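Prusumach puts two hand-held grippers side by side at Edau

For release: October

I'm Ruth Llanos, I look after tool testing at Prusumach, and I get to share the news this time because I've done most of the squeezing! We've finished the first round of our hand-held gripper comparison at Edau, our open trial floor, and the results are ready for anyone who wants them.

We took two tools, the Cisteck and the Patwary, and gave each one the same 70 household jobs: picking things up off low tables, moving small items between shelves, putting them back again. Over 205 runs later (my wrists can vouch for it) we have a favourite for small objects and a different one for anything soft.

The Patwary was quicker to learn. New operators were comfortable with it after 40 minutes, against 56 for the Cisteck, but the Cisteck slipped less on smooth things and I found it kinder on the thumb.

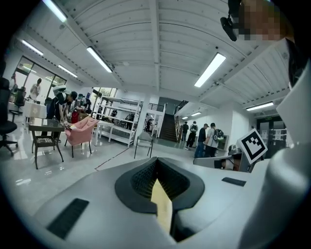
Do you need robotics experience to try the grippers?

Most of our operators had never held one before. We give a short lesson, let you practise for a bit and then start recording.

Camera placement took far more fiddling than I'd bargained for. A small change of angle made a big difference to how much of the grip we could check afterwards, so the second round will compare mounts as well, with the same jobs and the same tables.

The full results, including the runs I fumbled, are free on request from the Prusumach press desk. Journalists are welcome to come and have a go at Edau, mornings are best, and please wear flat shoes.

Press contact: Ruth Llanos, Prusumach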